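Gourlay Street Clothing Exchange
Minutes of the monthly meeting held on 03/08/2026

Present: Catriona Guthrie (chair), Gladys Huamán, Rory Mowat, Ailsa Pollock (minutes)
Apologies: Flora Niven

1. Minutes of the last meeting
Agreed with one correction. Under item 4, the shelving quote came from Korketti and should not have been recorded as Skunel. Ailsa to amend.

2. Matters arising
The lock on the side door has been replaced. Rory has two spare keys and will give one to Flora. The sign for the parking area has still not been ordered. Catriona to chase.

3. Stock and intake
Gladys reported 373 items taken in since the July meeting, of which 231 went out on the rails. Another 124 are bagged for the textile recycler. The remainder are winter coats, held back until the fall changeover. Children's sizes are short again, especially school pants and sweatshirts.
Rory asked if we could stop accepting bedding. Agreed to keep taking sheets and pillowcases but to turn away comforters and pillows, which fill the cage and do not move. Gladys to change the wording on the donations page.

4. Money
Hanger costs are up. Catriona has a price from Ziltano for a bulk order of plastic hangers and will compare it with what we pay now. No decision until Flora is back, as she holds the account card.

5. Folding and sorting
Gladys said tops are coming off the sorting table folded in at least three different ways and the piles will not sit straight on the shelves. Thin knits are the worst. Ailsa had the same trouble on her last two shifts and ended up refolding most of a shelf.
After some discussion the following was agreed:
Thin fabrics are to be picked up by two corners and pulled out straight before they are laid down. Sleeves go in first, then the sides, then up from the hem. One item at a time in the middle of the table, with finished pieces to the back.
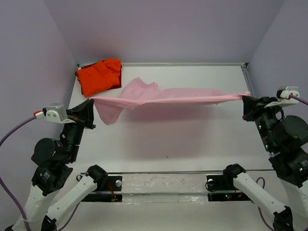 Anything that still has creases after folding goes to the steamer basket and should not be forced flat by hand. Rory felt the steamer basket is already too full by midday. Catriona suggested steaming only what is going straight onto the rails, and this was agreed as a trial until the next meeting.
Color order on the shelves was raised again. Ailsa is in favor, Rory is against. Left as it is, by size only.
Action: Gladys to write the folding steps on one sheet and tape it up by the table.

6. Any other business
The rolling rail with the bent wheel is to be taken out of use. Rory will see if the wheel can be swapped with one from the old rail in the back hall.
Ailsa asked for a second pair of scissors for cutting off tags. Approved.

7. Next meeting
First Monday of next month, same time. Flora to bring the account statements. Rory to open up.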